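The Dish Rack Deserves a Place in the Housing Standard

Opinion
By Åsmund Strand

When the Dradamdale Housing Association released its draft fit-out standard in February, most of the response concerned parking and the colour of the exterior cladding. Very little was said about page 74, where the association proposes to remove the draining area beside the kitchen sink in all new and refurbished units. In its place, tenants are to receive a compact dishwasher and an uninterrupted run of bench. The draft describes this as a modernization of the kitchen. I submit that it would be a loss, and that the association should reconsider before the standard is adopted.

The proposal is not without merit. A dishwasher is of real help to larger households and to anyone for whom standing at a sink is painful. The association's stock numbers 435 units, many of them with kitchens last altered a generation ago, and a consistent approach to fit-out makes purchasing and repair easier to manage. It is also fair to observe that the old moulded draining boards in the Turkell Street buildings have aged poorly. They stain, they hold water at the corners, and tenants have been asking for their removal for years.

The difficulty lies in the assumption that a machine under the bench does away with the need for a place above it. Anyone who has kept house in a small unit will recognize the plate that is used at breakfast, rinsed, and wanted again by noon. A single person may take 3 days to fill even a compact machine, and few single persons own 3 days' worth of plates. The dishes will therefore be washed by hand, and they will be set down somewhere. Under the draft standard, that somewhere is a tea towel on the only clear stretch of bench.

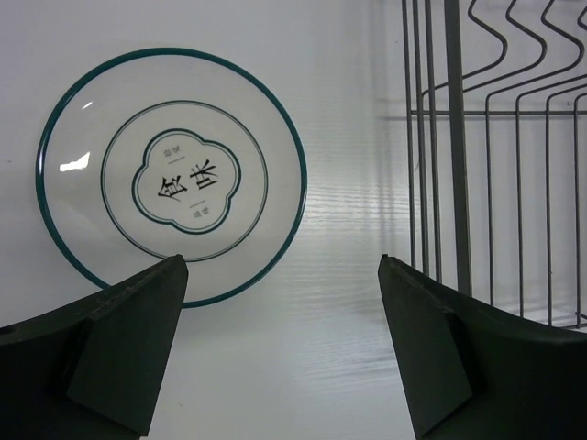

The standard should also take account of what tenants own. Cupboards in association housing are seldom filled with matched sets bought in a single afternoon. They hold wedding china, pieces brought from other countries, bowls passed down by an aunt, and the one good plate that survived a move. Some of these will tolerate daily machine washing and some will not, and the household is generally the best judge of which is which. A plate such as the one shown, white with a dark teal rim and the characters 食味 printed within a scalloped emblem at its centre, is the kind of article a person may reasonably prefer to wash by hand and stand in a rack. The two characters may be rendered in English as the taste of food, a suitable sentiment for the dinner table. A housing standard has no business deciding that such a preference is out of date.

There is a further point, which concerns the rack itself. The draft refers throughout to "draining clutter," a phrase that appears in the section on kitchens and again in the appendix on inspections. I find the term unfortunate. A dish rack is a piece of household equipment with a clear purpose. It holds plates apart so that air can pass between them, and it allows water to run off both faces. A stack left on a towel does neither of these things well. The bottom plate sits in the damp, the towel is soaked by evening, and the bench beneath it suffers. Those who drafted the standard are rightly concerned with the service life of laminate benches, and it is surprising that they have not considered what a wet towel does to a seam.

I served for a number of years as a tenant representative at Letby Court, where the kitchens were refitted in two stages. The first stage kept a recessed draining area, 2 plate-widths across, to the left of the sink. The second omitted it. In the units without it, residents bought racks of their own and placed them wherever they would fit, often on top of the stove when it was not in use and in one case on a chair. In the units with the recess, the rack stood in the recess. The bench in those kitchens remained available for the preparation of food, which is what the designers of the second stage had hoped to achieve by taking the recess away.
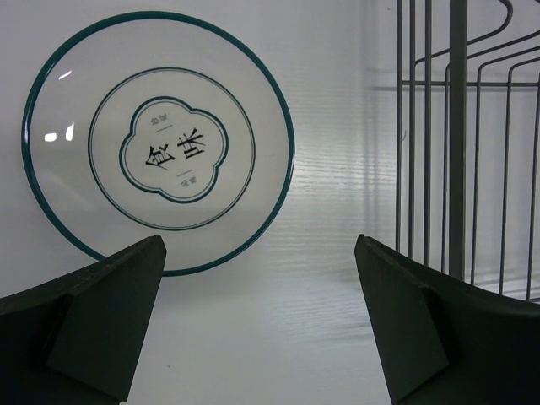 Photo: Engebretsen / supplied

It may be said that tenants remain free to buy a rack, and that nothing in the draft forbids it. That is correct as far as it goes. However, a freestanding rack needs a surface that can take water, a slope or tray to carry that water to the sink, and enough depth that a dinner plate standing on its edge does not strike the underside of the cupboard. None of these can be supplied by the tenant. They are decided at the drawing stage, and once the bench is cut and the cupboards hung they are very costly to alter. A standard that is silent on them has in practice ruled against them.

The question of appearance has been raised as well, chiefly in connection with the display unit. I visited that unit and found it handsome. The bench was pale and bare, and there was a bowl of lemons on it. No dish had been washed there. I do not think it improper for a display kitchen to look its best, but the people who will live in these units will cook in them every day, and the evidence of a washed plate drying beside the sink ought not to be regarded as a defect in a home. Inspectors in particular should be instructed to that effect, and the reference to clutter struck from the appendix.

My recommendations are modest. The association should retain a draining area in every unit, recessed or grooved, with a fall toward the sink. The upper cupboard above it should be set high enough to clear a full-sized dinner plate standing upright. Where a dishwasher is fitted, it should be fitted in addition to this provision. In the smallest units, where there is not room for both, the tenant should be asked which is wanted before the work is ordered, and the answer recorded in the unit file.

The comment period remains open until the end of the month. Written submissions may be left at the association's office in Dradamdale, and I would encourage tenants who wash their dishes by hand to make one, citing page 74.

Åsmund Strand is a former tenant representative at Letby Court. The views expressed are the author's own.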